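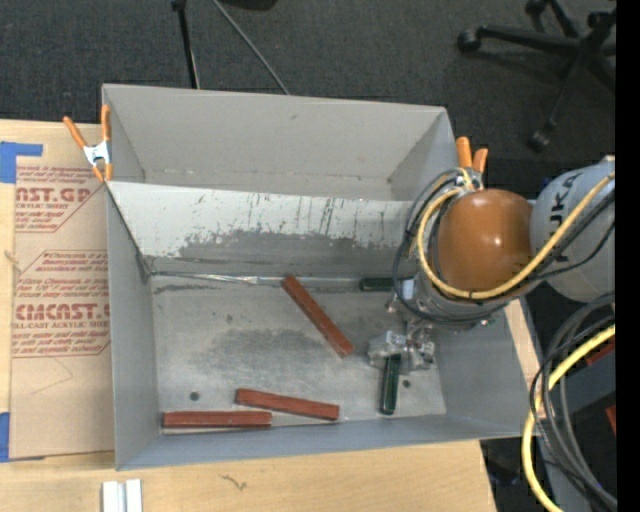
A robot arm with its gripper over a green block in a two-compartment metal bin. Three reddish-brown wooden blocks lie in the same compartment.

Emus is a method for teaching a robot arm to pick up objects from a bin using data the arm gathers by itself. It was developed at the Lelta laboratory and first described in a report dated 28 February 2021. The method belongs to the wider field of self-supervised robot learning.

Method

The arm works over a bin with a divider wall. At each attempt, a fixed camera records the bin, and a neural network scores a set of possible gripper positions and angles. The arm moves to the position with the highest score, closes the gripper and lifts. The attempt is marked a success if the fingers stop before they are fully closed. A block that has been lifted is released at a random point over the same compartment, so the layout changes between attempts and no person has to reset it.

Once all the blocks have been tried, the arm can carry them over the divider and continue on the other side. The network is retrained after every 500 attempts. Early attempts are chosen at random, and the share of random choices is lowered as training goes on.

Training data

The original data set, called Skasier, holds 3,000 attempts with rectangular blocks. The first 1,000 were made with random grasps only. Blocks resting against a wall were kept in the data, although the gripper has little room beside them and many of these attempts fail.

Results

The report compared Emus with the Sandhu planner, which picks grasps from the outline of each object and uses no learning. Emus did better on blocks that lay close together. The two methods performed equally well on single blocks in open space. Most of the gain was reached by 2,000 attempts, and further training had a small effect.

Limitations

The network was trained with one camera position and has to be retrained if the camera or bin is moved. Objects lying flat in a corner remain difficult. The method does not plan pushing motions, so a block that cannot be grasped where it lies is left until another block shifts it. A version with a separate push action was tested in June of the same year.

See also

Bin picking
Grasp planning
Self-supervised learning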